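Reference > Food and Cooking > Techniques > Steaming of leavened dough

Last revised in September
By the Storia Reference desk

Steaming of leavened dough is a method of cooking yeast-raised or chemically raised dough in water vapor at or near the boiling point. It is used for plain and filled buns, rolls, and some sweet breads. The method differs from baking in its lower working temperature, in the high moisture content of the cooking chamber, and in the absence of a browned crust.

Principle

At sea level, saturated steam in a vented chamber has a temperature of 100 degrees Celsius (212 degrees Fahrenheit). When steam meets the surface of cooler dough, it condenses and releases its latent heat. The early stage of cooking is therefore fast at the surface, even though the chamber is much cooler than an oven. As the surface warms, condensation slows, and further heating of the interior depends mainly on conduction through the dough and on vapor moving between gas cells.

The dough cannot exceed the boiling point of water at the local pressure. Browning reactions between sugars and amino acids proceed very slowly at this temperature, and the finished skin keeps nearly the same color as the flour. Dough made with bleached low-protein flour gives a white skin. Dough made with whole-grain flour, brown sugar, or added alkali gives a tan or yellow one.

At higher altitudes the boiling point falls and cooking times lengthen. In the Fleda upland district, where the ambient pressure is commonly 622 hectopascals, water boils below 90 degrees Celsius, and local recipes call for smaller buns, a longer steaming period, or a sealed pot.

Changes during cooking

Yeast remains active in the first minutes and produces additional carbon dioxide until the interior reaches the range of 50 to 60 degrees Celsius. Gas already in the cells expands, and dissolved gas leaves the liquid phase. The combined expansion is called steam spring, by analogy with oven spring.

Wheat starch begins to gelatinize at 55 to 65 degrees Celsius, depending on the variety and the amount of water present. Gluten proteins set at higher temperatures, most of them between 70 and 90. Once both changes are complete, the structure is fixed and the bun can carry its own weight when cut.

The skin forms from a thin layer of gelatinized starch. If the dough surface has dried before cooking, the skin is thick and may crack. If the surface is too wet, condensed water dissolves some of the starch and leaves a sticky or blistered area.

Dough

Most recipes use flour with a protein content of 8 to 10 percent. Higher-protein flour gives more chew and a greater tendency to shrink. Water is usually added at 48 to 55 percent of flour weight, lower than for most baked breads, because the dough loses very little moisture during cooking. A basic batch has the following composition:

Flour, 400 g
Water, 200 g
Sugar, 20 g
Instant yeast, 4 g
Oil or lard, 8 g

Fat softens the crumb and gives a smoother skin. Sugar feeds the yeast and adds sweetness; large amounts slow fermentation. Baking powder is added in some commercial formulas to obtain an open, split top.

Kneading continues until the dough is smooth. Large gas pockets are pressed out by rolling or sheeting before the pieces are shaped. Shaped pieces are proofed until they feel light and a shallow dent from a fingertip recovers slowly.

Equipment

A steamer consists of a water vessel, a perforated tray or basket, and a lid. Bamboo lids absorb part of the condensate. Metal and glass lids do not, and drops that collect on the underside can fall onto the dough. Domed lids direct some of this water to the rim. Cooks who use flat lids often wrap them in cloth, keeping the ends clear of the heat source.

Electric steamers and multipurpose cookers heat the water with an element in the base. Output is usually lower than that of a gas burner, and the time needed to fill the chamber with steam is longer. The Stollinia, a type of stacked household steamer, uses a narrow reservoir to shorten the warm-up period. The Hakim tray has raised perforations that keep pooled water away from the food.

Trays are lined with paper, cloth, or leaves, or given a thin coat of oil. Space is left between pieces to allow for expansion and the flow of steam.

Procedure

Two starting methods are in use. In the hot start, proofed dough is placed over water that is already boiling. In the cold start, the dough is placed over cold water, and the warming period serves as the last part of the proof. The cold start tolerates slightly underproofed dough but gives less consistent results across different stoves.

Plain buns of 50 to 60 g are commonly steamed for 12 to 15 minutes after the chamber is full of steam. Filled buns need more time, and raw meat fillings should be checked with a thermometer. The lid is kept closed throughout. At the end of cooking, the heat is turned off and the buns are left covered for two to five minutes before the lid is lifted.

Faults

Collapse or wrinkling after cooking is the most common fault. Causes include overproofing, weak gluten, undercooking, and a sudden drop in temperature when the lid is removed. Yellow spots come from undissolved baking powder or soda. A dense, translucent patch at the base indicates contact with water.

Storage

Steamed buns firm as the starch recrystallizes, and the process is fastest at refrigerator temperature. Freezing slows it. Frozen buns can be steamed again without thawing.

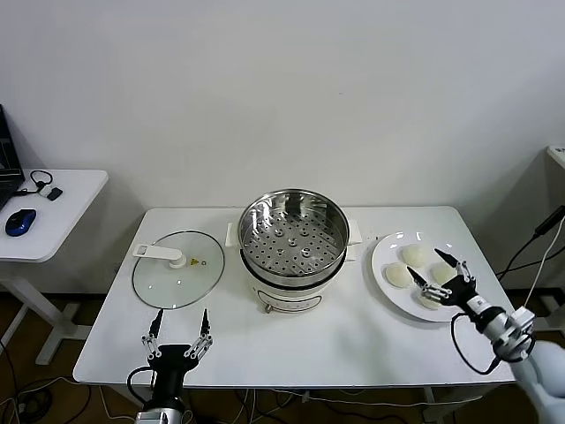
Reheating for five to eight minutes restores most of the original softness, and small buns need less time than large ones. Microwave heating is faster but dries the crumb unless the bun is covered with a damp cloth or paper towel.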